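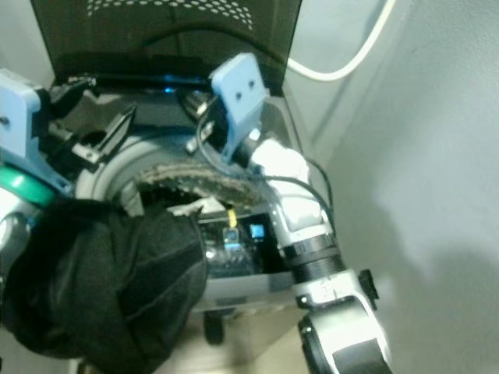
*Arm up at the open housing, light blue bracket right by the wrist.*

**Wavgate 1.2, contact detection from joint signals**
Reviewed December 22, 2019

I've been running Wavgate on our arm for most of the fall and I like it a lot more than I thought I would. It's the code release that goes with the Plinlow paper from March, the one claiming you can tell a real touch from ordinary joint friction using only the signals the arm already reports. No skin, no force sensor at the wrist. I read it on the train, didn't believe the main table, and installed the thing mostly to argue with it.

Well, the main table holds up pretty nicely! I recorded 561 reaches into tight spots, 468 of them with a deliberate touch somewhere along the way and the rest clean, and wrote down the touches by hand before letting Wavgate look. It found nearly all the firm ones. Light brushes against a cable or a bit of cloth are another matter, and I'd call those a coin flip on slow moves. The paper says as much in its last section, so no complaint there.

What makes it work is the gate itself. Older methods I've used set one threshold per joint and leave you to fiddle with it forever. Wavgate learns what each joint normally sounds like (their word, and a good one) at a given speed and pose, then only opens the gate when several joints disagree with that at the same moment. The elbow grumbling on its own gets ignored. On our arm, which grumbles plenty, that cut false stops so far down that I left it switched on over lunch for the first time.

Setup took me an afternoon. You need a warm-up recording with the arm moving freely, about 153 short moves, and the script picks them for you. Do it with the cabling routed the way you plan to work. I skipped that, moved the cable later, and spent a confused hour looking at ghost touches near the wrist – my own fault, but a line in the readme would have saved me.

Things I'd like fixed:

- The plots label joints from zero and the config file labels them from one.
- Changing the payload means a full new warm-up. The Kurilbridge method gets away with a handful of moves, though it misses more.
- The log viewer chokes on long runs. I split mine by hand.
- No support for the Grgić controller yet, and that's what half the labs I know are running.

I also tried the "which link got touched" output. It's marked experimental and I'd treat it that way. Forearm versus wrist is usually right, and anything finer than that I wouldn't trust when you're reaching past brackets and clips. Still, I keep it open on the second screen because it's so much fun to watch – it got me looking at how our own reaches go wrong, and I've already changed two approach angles.

It runs fine next to our planner on an old desktop. If you work in cramped spaces with a plain arm and no budget for sensors, give it a weekend. I'm redoing the brush tests at higher speed next and will add the numbers under this review when I have them.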